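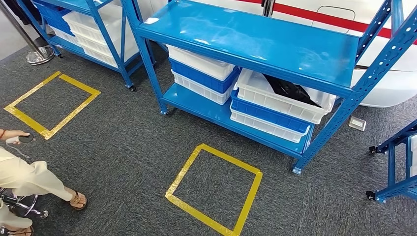

tello_mick wrote:
Right, anyone else had the Prevton tote handling kit on trial? We're into week three and I need to say yes or no by Thursday. Quote is for the unit, the software and a year of support. Picking is decent on single totes. Nested ones are where it gets slow, and nested is what we've got, white blue white all the way up like the stacks on that bottom shelf, with the top shelf sitting right over them. Tape squares on the carpet are our park spots. Ignore the colour, we only had yellow. Oh and the top tote on the right has something black and crumpled in it, left it in on purpose, want to know if it copes with totes that aren't empty. Anyone bought one?

wolowbay7 wrote:
We did, Corkurau site. Bought in July. Best run was 114 totes in a shift. Normal day nearer 60. Sales bloke said 200, never seen it.

Would buy again, mind. Support answer the phone.

pallet_gran wrote:
114 in a shift is rubbish, sorry. One person with a trolley does that before tea break. What are you paying for??

wolowbay7 wrote:
@pallet_gran paying for nights. We've got no one on nights.

pallet_gran wrote:
Fair enough for nights. Still wouldn't.

D Charbonneau wrote:
Dwight Charbonneau here, I fit these for a living (not for Prevton, we do the Wolow kit mostly) so pinch of salt. Low shelf with another one over it is the worst case for any of them. Arm has to come in flat. Ask them for the short wrist, it's in the price list but they don't offer it. Also are your shelves on castors? Looks like it. If a rack creeps even a bit the saved positions are off and you're re-teaching. Lock them or chock them.

tello_mick wrote:
Yes castors. Ah. That might be half my problem then, had to re-teach twice on monday

wolowbay7 wrote:
Chocks won't do it on carpet, they slide. We took the wheels off.

D Charbonneau wrote:
Disagree, rubber ones are fine on carpet tile. Taking the wheels off means you can't clear the floor when you need to. Each to their own

tello_mick wrote:
Can't take them off, racks get moved for the cleaners. Will try chocks. Anyone know what the short wrist costs? Price list I was sent is two pages and its not on there.

wolowbay7 wrote:
Ours was thrown in after I moaned. Try moaning. Also get them to extend the trial, they gave us 20 extra days no charge.

pallet_gran wrote:
Get that in writing before Thursday or they'll count it as a yes

tello_mick wrote:
Rang them. 20 days agreed, email to follow. Short wrist is "being looked into". Will post numbers once the chocks are on.

We use cookies to remember your login and show you relevant threads. Accept all | Manage settings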